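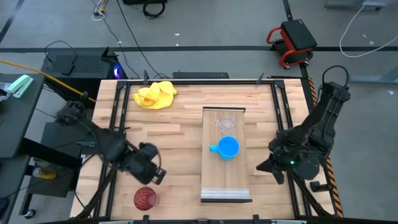

**butcherblock_bev** wrote:

Question for people who serve drinks off a wood top. I use a long wooden tray down the middle so the cups don't sit right on the butcher block, and I wipe up with one yellow cloth that lives on the table. Tray gets the measuring cup and the plastic cups. Glass tumblers go wherever there's room. The top was oiled in May and already has 3 pale rings near one corner. Is it the tumblers, the tray or the cloth?

**oldfinish** wrote:

Tumblers. Cold glass, sweat runs down, ring. Put them on the tray too.

**pantry_shift** wrote:

I'd look at the cloth first. A damp cloth left in a heap on oiled wood will do more than a glass that gets picked up every few minutes. Hang it up. A hook on the table leg is enough.

**oldfinish** wrote:

A heap of cloth doesn't leave a ring. It leaves a blotch. OP said rings.

**pantry_shift** wrote:

OP said pale rings near one corner. Mine looked like rings too until I got down with a flashlight, and then they were blotches with an edge.

**butcherblock_bev** wrote:

Checked with a flashlight. Two are real rings. The third could be either one. The tray is from Grestside, if that matters, and it has no feet, so it sits flat on the wood.

**millrun6** wrote:

It matters. Flat tray traps water underneath. I had the Skalent one with the same problem and stuck four felt dots on the bottom. Cork would be better but felt is what I had.

**oldfinish** wrote:

Felt holds water. Use the clear rubber ones — they peel off if you hate them.

**millrun6** wrote:

Mine have been on since I bought it and the wood underneath is fine.

**pantry_shift** wrote:

Back to the cloth. Crumpled like this it stays damp in the folds for hours, whatever you put it down on.

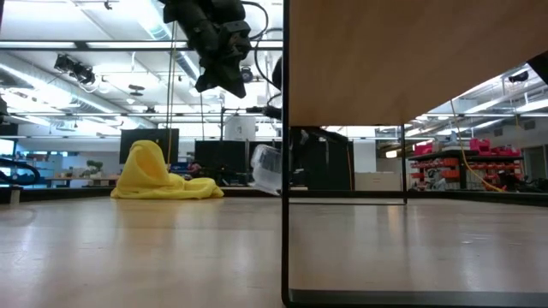 Tralosholm — Tuesday, November 13, 2018

**butcherblock_bev** wrote:

Update for anyone who finds this later. I sanded the corner lightly, two passes with 320, and put on Taipe board oil. Let it sit overnight and wiped off the extra in the morning. Both rings are gone. The third mark is fainter but I can still find it, so I'm calling that one a blotch.

Tumblers now go on the tray. Rubber feet on the tray, 6 of them, as it's long and sagged a little on four. I tried the hook and the cloth kept falling off, so I bought a short bar and it dries flat.

**oldfinish** wrote:

Good. One more coat in a month.

**pantry_shift** wrote:

So it was both.

**oldfinish** wrote:

It was two rings and one blotch. I said rings.

**millrun6** wrote:

What length is the bar? I need one for the end of a cart and everything I find is made for bath towels.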